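Knitwear: flat storage and appliqué care

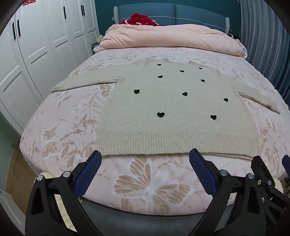

Beige knit sweater with black heart appliqués, laid flat and face up.

The Granbridge textile group covered winter knits in December. Nam-gil Ji led the session on folding; A-yeong Byun took the part on washing.

Knits with appliqués should be folded, never hung. A hanger puts the load on the shoulders, and the stitches around each appliqué pull as the fabric stretches. Lay the garment face down and straighten the ribbed band at the hem by hand. Fold each side in by a third, with the sleeve laid straight down the back, then fold up from the hem in 2 turns. Keep stacks below 300 mm.

Fuzzy yarns shed on to dark felt or fabric shapes. Turn the garment inside out before washing and use a mesh bag. Dry flat on a towel, away from radiators. Loose edges on an appliqué can be caught down with matching thread, using small stitches 2 mm apart.

Storage bags in unbleached cotton are available from the Asitz shelf in the workroom. Members should label each bag with fibre content before putting it away.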